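3.2 Sorting surface

The sorting task used two shallow plastic trays, one red and one blue, placed on a brown mat over a white table. The mat made the borders of the trays easy to find.
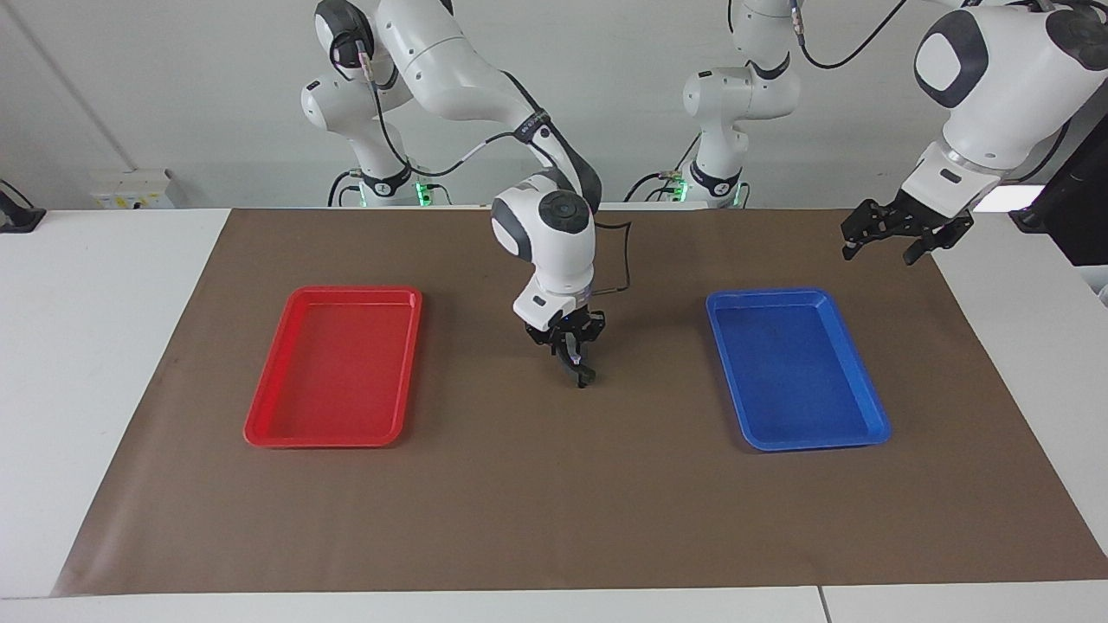

Each tray stood for one category, and the categories were kept the same in all 30 trials. Following Takács and Ojo, we left a wide gap between the trays, so that an item put down in the middle could be scored as undecided.
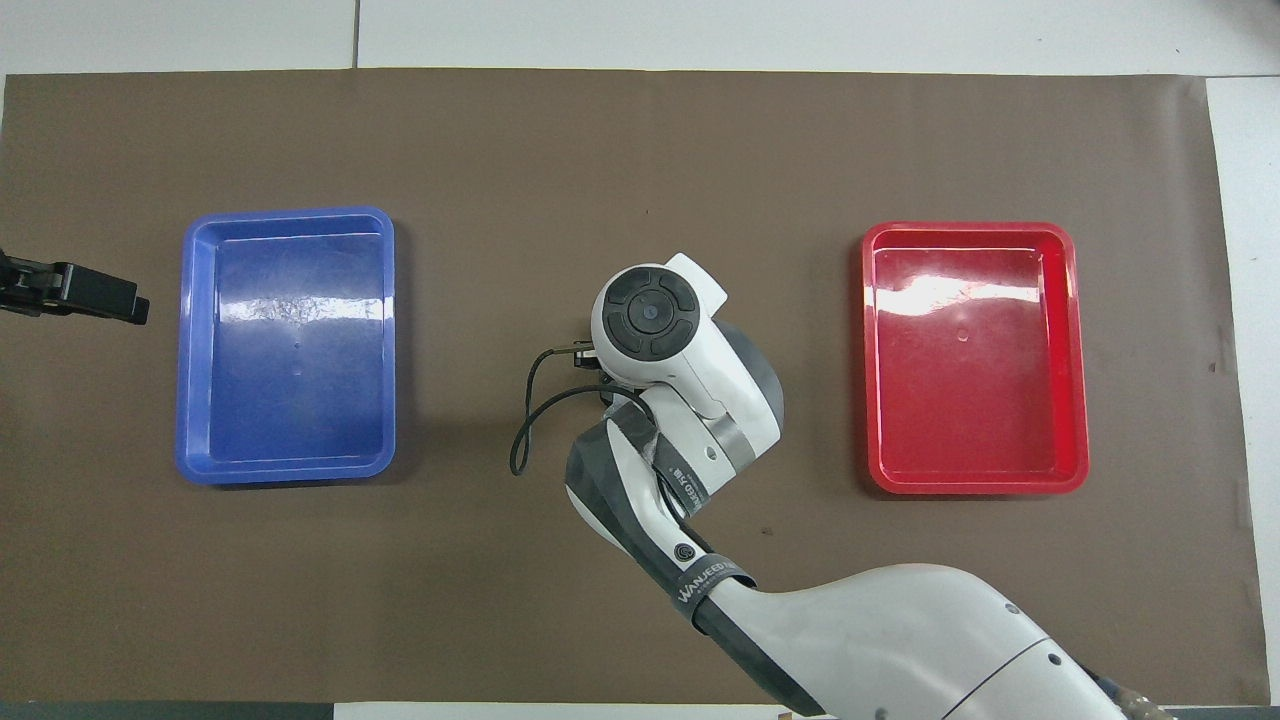
Figure 2. The blue and red trays on the mat, both empty.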